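How to Get Rid of Pantry Moths (and Keep Them Gone)

Posted 15 Apr 2025 by Eskil Granström

Little tan moths flapping around the kitchen at night? Webby clumps in the oatmeal? Those are pantry moths, and swatting them one at a time will get you nowhere. The adults don't eat your food. The larvae do. So the job is finding where they're feeding.

Quick version first, then the details. Set aside an afternoon.

What you need

Trash bags, the heavy kind
Vacuum with a crevice tool
White vinegar, dish soap, a bucket
Old toothbrush
Glass jars or hard plastic tubs with a tight seal
Two or three pheromone traps made for pantry moths (clothes moth traps won't work, different bug)

Step 1. Empty everything

And I mean everything. Every shelf. Flour, rice, cereal, nuts, dried fruit, birdseed, dog kibble, tea, spices, that bag of chocolate chips from two Christmases ago. Unopened boxes too — larvae can chew through thin plastic and cardboard. Check the folds and under the flaps.

Look for webbing, clumps, small cream colored worms with a brown head, or grains that seem stuck together. Anything like that goes in a bag. Tie it, take it outside right away. Not the kitchen can.

Worst source I ever had was birdseed in the garage. Took me till May to find it. Cleaned the kitchen three times before that and they kept coming back.

Step 2. Freeze what you want to keep

Stuff that looks clean but was sitting near the bad stuff: freezer, 0 degrees F, a full week. Bag it first. Big sacks take longer to freeze through so split them up into smaller bags. Not sure about something? Toss it. Flour is cheap.

Step 3. Vacuum, then scrub

Crevice tool into every corner, shelf pin hole, hinge and seam. Pull out the shelf liner, throw it away. Larvae crawl a long way from the food to spin cocoons, so do the tops of the door frames and where the wall meets the ceiling. Backs of picture frames too. Empty the vacuum outside when your done.

Then hot water and dish soap, toothbrush in the holes. Wipe down with half vinegar, half water. Vinegar won't kill eggs on its own, it just cleans up crumbs and dust. Let the shelves dry all the way before anything goes back.
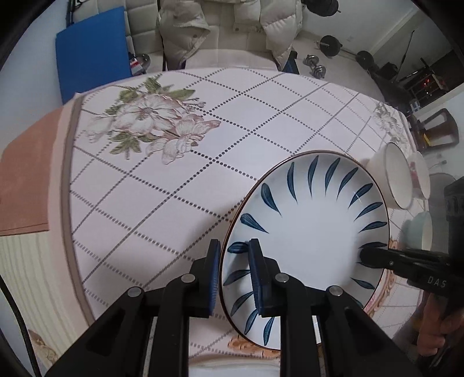 Don't spray bug killer on the shelves. Can't reach the larvae inside the packages anyway, and you don't want it near food.

Step 4. Put it back in jars

Screw lids with a rubber seal are best. Zip bags aren't enough. Snap lid tubs are ok if they really close — fill one with water and tip it over the sink, if it leaks then so will a larva. Write the date on some tape. Newest goes in the back.

Step 5. Hang the traps

One inside the pantry, one a few feet away. They only catch males, so they're more of a warning system than a cure. Leave the windows shut if you can, moths do wander in from outdoors. Change the sticky card when it's dusty or full, or after 60 days if the package doesn't say.

Step 6. Keep checking

You'll still see a few moths for several weeks. Normal. Those are cocoons you missed. Kill them, check the trap, vaccum the corners again every week or so. If the numbers go up instead of down, theres a food source still out there. Places people forget:

Pet food bin
Dried flower wreaths
Decorative corn
Mouse bait in the basement
Crumbs under the stove and behind the toaster

Do bay leaves work?

Tried them. Smelled nice. Moths walked right over them. Go ahead if you like, but do the jars first.

When to call somebody

Two full cleanouts, all the food sealed, and still catching moths after three months? Could be a nest in a wall, usually nuts or seeds stashed by mice. Get a pest company to look, and ask about mice while they're there.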